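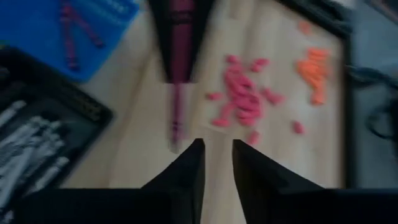 Two arms over the board, with the pink and orange pieces still to be sorted.

"It's going to get it this time," Mei Abernathy said.

Doucet had heard that at noon. He had heard it again at two, when the left arm reached past everything it had been asked to reach for and pressed its fingers against bare wood like a man checking for a pulse. He pulled up a stool anyway. The workshop was warm and he had nowhere better to be skeptical.

The job, as she had written it on the wall, was to sort one mess of small parts by color and put every part where it belonged. Mei had been at it since April. The arms were secondhand Mesitz units, bought as a pair from a packaging outfit that was closing down, and the software that told them what to do was a thing called Drovus, which had a website full of smiling people.

"My niece can do this," Doucet said. "She's 3."

"Your niece eats the parts."

"She does it fast, though."

Mei tapped a key. The arms woke with the small shiver he had come to dislike, and one of them turned its wrist over and back. He suspected it did this to look thoughtful. Drovus reported, in a green box on her laptop, that it was 100 percent confident. It didn't say of what.

"Does it ever say 90?" he asked.

"It said 10 once."

"And?"

"That was its best run."

He laughed, and she didn't, and he felt a little bad. She had sold a motorcycle for these. He had ridden on the back of that motorcycle up to Ultden in the rain, with both knees gone numb, and he would have taken it over the arms any day of the week. It had started when you turned the key. It had never once expressed confidence.

"Tell me what it's for," he said. "When it works. Say it works perfectly."

"Then it works."

"And you have a machine that puts away small pink things."

"I have a machine that puts away anything." She didn't look up from the screen. "You show it, and it does it."

"You've been showing it since spring."

She got up and carried the tray to the shelf, and came back and changed a number, and then changed it back. He saw her do it. She moved on to the baskets, the test she saved for when the other one was going badly.

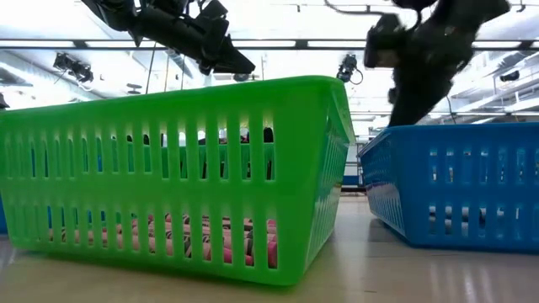

The green basket and the blue one, an arm over each.

From where Doucet sat, low on the stool with his chin nearly level with the table, the arms looked enormous. Crayons showed through the slots of the green basket. He tried to remember which color they were supposed to end up in, and whether that had been decided.

"Which one's it going for?" he asked.

"Wait."

"The green?"

"Doucet. Wait."

The motors changed pitch. She had her hand flat over the stop button — not pressing, just keeping it company — and he noticed he had quit leaning on the table, in case that mattered. He still didn't believe in it. He put the odds at 10 percent, and he kept his mouth shut so as not to spoil them.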